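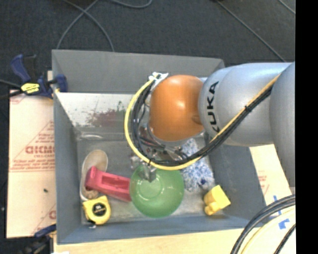 Customers who call us for the first time tend to ask whether we are the people with the lifting towers or the people with the stage decks, and whether the two will get along on the same floor. We are both, and they will. We built the decks to fit the towers after several years of watching crews shim the difference with folded cardboard.

Reading time: 2 minutes

About Pedholm

Pedholm makes stage platforms, adjustable legs and ground-support towers for people who have to put up a venue in the morning and make it disappear by night. We began in a rented unit with a welding bench, a chop saw and a heater that worked in one corner. The first product was a folding stair. It folded beautifully, including once when it wasn't supposed to, and we spent the following winter learning about latches.

The latch we ended up with is still in the catalog. It goes on every stair and every deck we sell, and we have never found a good reason to give it a fancy name.

What we make

Our main deck system is called Flarkex. The name was picked late on a December afternoon from a very short list, and the others were worse. Flarkex decks sit on telescoping legs with a pin every 100 millimeters, plus a screw foot for floors that claim to be level. Two people can carry a standard deck. One person can too, but we would like that person to stop.

The towers come in 2 sizes. The smaller goes through an ordinary double door on its own wheels. The larger one needs a loading dock and some patience. Both take hand winches or electric hoists, and the paperwork ships in the same crate as the base, where it is hard to lose.

Who we work with

Győri handles our powder coating and will match nearly any color, though most of you order black. Asano supplies the wheels and brakes. We rent to theaters, schools, trade fair builders and the occasional wedding with ambitions. The rental stock stands at roughly 300 decks, fewer in early summer, when everyone remembers at once that they have a festival.

Spare parts are kept for 11 years after a product leaves the catalog. If your deck is older than that, send us the number stamped under the corner and we'll look on the top shelf.

Visits to the shop are by appointment. Wear closed shoes.

Last updated: June 21, 2026

Contact | © Pedholm | Back to top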